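What Is a Version Number, Anyway?

Have you ever opened a game and seen tiny numbers in the corner of the screen, something like 2.4.1? When I was nine I thought that was the score of whoever made the game. It isn't! It's a version number, and once you can read one you'll start spotting them everywhere (my apologies to your family).

I write programs for a living, and I'm also making a little game called Tila with my friend Aoi Honda. It's about a snail who delivers mail. So let's use Tila.

A program is never really finished. People find mistakes in it, or they think of new things to add, and every time we send out a changed copy we need a name for it. We could call them "Tila" and "Tila New" and "Tila Even Newer," but think how silly that gets by August. So we use numbers, and most programmers split them into three parts with dots in between.
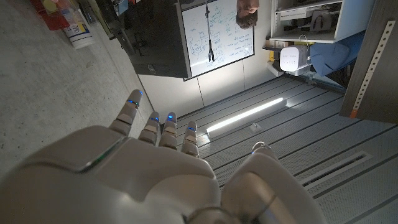

The last number is for fixes. Say the snail gets stuck behind a mailbox and can't turn around. I fix that one thing, and 1.0.0 becomes 1.0.1. Nothing else is different, so you can keep playing just like before. It's a bit like working on one joint in one finger of a robot hand. The white hand in the photo has four fingers made of lots of little sections, and if you tightened up one of them, it would still be the same hand.

The middle number is for new stuff that doesn't spoil the old stuff. When Aoi drew a whole new garden level, we went from 1.0.1 to 1.1.0. Did you notice the last number went back to zero? That happens every time the middle one goes up. Your saved games still work, you just have more places to slide around in.

The first number is the big one. We only change it when something old stops working the old way. Last year I changed how Tila saves your game, and the old saves couldn't be opened anymore. Oops, and sorry to my cousin Yiran Tan, who had 476 stamps saved up! That had to be version 2.0.0, so that everybody would see the 2 and know to be careful.
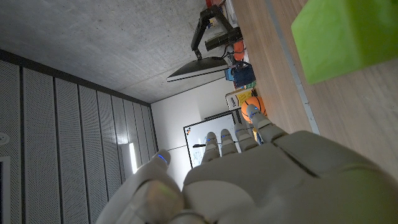
Now for the part that trips up grown-ups. The dots are not decimal points! In math class, 1.10 and 1.1 are the same size. In version numbers, 1.10 comes after 1.9, because you read each part as its own whole number. Nine, then ten, then eleven. You could go all the way to 1.1000.0 if you wanted to, though I'd hate to be the person typing it.

Try these on paper. Which one is newer, 1.2.9 or 1.3.0? How about 3.0.0 or 2.30.5? Start at the left and compare the first numbers. If they match, move over one and compare again. As soon as you find two that are different, you can stop, and the bigger one wins. (It's 1.3.0 and 3.0.0.)

Some programs do it another way and use the year, or just count up by one. The drawing program I use is on 241, with no dots at all. Go find a program at home and look for a menu item called "About." The number is usually hiding in there. What does yours say?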